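Grurkham Brewing - Cellar and Packaging Walkthrough, February
Inspector: Zuweira Sarpong. Present: Wanpen Srithong (cellar). 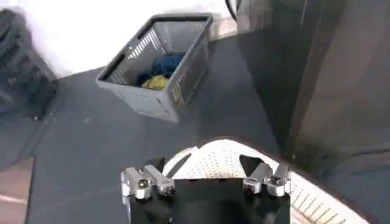
Gray basket, with blue and yellow cloths inside.

1. Fermenter pressure relief valves: PASS
All 7 valves lifted at set pressure. Tag on FV3 is faded. Replace the tag.

2. CO2 monitor, cold room: PASS WITH COMMENT
Fixed sensor read 946 ppm at 9:40 a.m., door closed. Alarm tested at both set points. The horn is hard to hear from the keg washer - add a strobe on that side.

3. Caustic storage: FAIL
Drum of Vakton cleaner stored on the same spill pallet as acid. Separate before next CIP cycle. Data sheets on file.

4. Eyewash station: PASS
Flow steady on both heads. Weekly log complete and initialed.

5. Hoses and clamps: PASS WITH COMMENT
Transfer hose to the Suvis filler has a soft spot near the ferrule. Tagged out by W. Srithong during the walkthrough.

6. Keg stacking: PASS
Stacks on the north wall within the posted height. Rack load 1,651 lb against a rated 2,000 lb.

7. Glycol chiller guard: FAIL
Two bolts missing from fan guard. Same finding as last round.

8. Floor drains: PASS
Grates seated. Spent grain cleared from the trench by the mash tun.

Open items go to Lamai Srithong. Recheck of 3 and 7 before the barleywine is transferred.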